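Thirteen months with a small coin: what I learned about staking
January 26, 2022
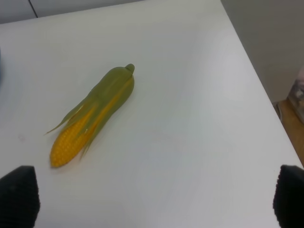
Toy corn on a white table.

I want to write down how my staking experiment went, while I still remember the details. I am not a financial person, and please do not take this as advice. English is also not my first language, so forgive me if some terms are not the usual ones.

The coin is called Troler. It is a small one and you will not find it on the big exchanges. I bought it on Stunero, which at that time was the only place with enough volume to get a fair price. My first purchase was 1597 coins. I remember the number well because I had to type it three times, each time the page logged me out before I could confirm.

The idea of staking is easy to understand. You lock your coins with a validator, the validator helps to run the network, and you both receive new coins as a reward. I chose a validator with the name Nendthorpe. Its fee was in the middle of the list and it had been online without a break for many weeks, and this was all my research. Today I would also look at how many coins the operator has locked himself.

For the first months I was very happy. Every morning with my coffee I opened the wallet and there was a little more than yesterday. I kept a spreadsheet with one line per day, which my family found quite boring. I think they were right.

Then came September. The price went down by half in 11 days, and I wanted to sell a part of my coins. Only then I read carefully what the wallet says about unlocking. After you ask for your coins back, you must wait 13 days before you can move them, and in these days you earn nothing. It was written there from the beginning, in normal letters, and I had clicked past it. So I sat and watched the price go lower. When the coins were finally free, I was so tired of the whole thing that I did not sell. I put them back with the same validator.

Now I have 2092 coins. This sounds nice, and in coins it is a good result. In dollars I have less than I paid. The rewards are also paid from new coins, so everybody's balance grows together and each coin is a smaller part of the total. I knew this word, inflation, but I had not connected it with my own wallet.

The other surprise was the taxes. In my country each reward may count as income on the day it arrives, at the price of that day. My boring spreadsheet became useful here — I had the amounts, but not the prices. I spent two evenings filling in the missing column from the Stunero history page, and for a few days there was no price at all. For these I used the day before and wrote a note. I also tried a program named Eskildsen that should do this automatically, but it did not know Troler, and it showed every reward with a value of zero.

What will I do this year? I will leave half of the coins locked and keep the other half free, even if it earns nothing. I will write the price next to the amount every day. And I will open the wallet once a week, maybe on the same evening when I pay the bills.

If you use a different validator for Troler, please write me in the comments what fee you pay. Mine has just announced a higher one, starting with the next reward period, and I have not decided yet if I will move.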